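Jade MacDonald
Finally put new strings on my old bass last night. First change in 11 months – yikes! 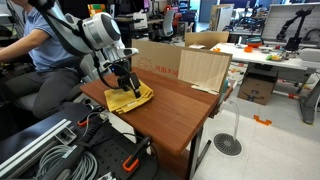
Do you have to take all four off at once? It's fine either way, but I swap them one at a time so the neck stays under tension.

Went with flatwounds this time. So much less finger squeak, and Irfan says I sound like a sixties record now (I'll take it!).

Still retuning every 20 minutes though – the E keeps going flat. Band practice should be fun.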